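Broltorel Two-Finger Gripper: Set-Up Guide
Section 6. Picking up bags and other soft goods 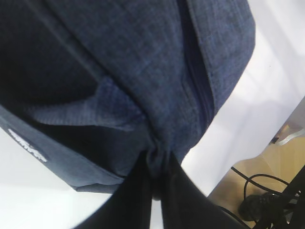 Soft items do not hold their shape when the fingers close, so they need a grip program of their own. Use the program named Soft Pinch. Do not use Box Grip for fabric.

Before you start
Finish the wrist camera set-up in Section 4. Clear the work surface of loose straps, tags and packing. Close all zippers on the bag.

Teaching a pinch point

1. Set the mode switch to TEACH.
2. Lay the bag flat on the work surface.
3. Open the fingers fully and move the arm by hand until the fingertips are over a loose part of the fabric.
4. Lower the arm until both fingertips touch the fabric, then press SET LOW.
5. Press CLOSE. The fabric should gather into a fold between the fingertips.
6. Read the grip value on the pendant. For light fabric bags, start at 898. If the bag slips, raise the value in small steps to no more than 959.
7. Raise the arm by hand to the carry height and press SET HIGH.
8. Save the point. The pendant shows a point number. Write it on the job card.
9. Run the pick at slow speed three times before you change to normal speed.

CAUTION: Keep fingertips off zippers, buckles and hard trim. Metal teeth will cut the finger pads.

CAUTION: Keep hands away from the fingers once the mode switch is set to RUN.

Note: A bag held at one point will swing. Lower the carry speed if it swings into the edge of the work surface.

Note: If the pendant shows code 936, the fingers closed fully and found nothing between them. Lower the SET LOW height and teach the point again.

Pad care
Wipe the pads with a dry cloth at the end of each shift. Replace them after 2,000 picks. Order pads from Stolell as a pair and change both together.

Section 7 covers placing the bag in a bin.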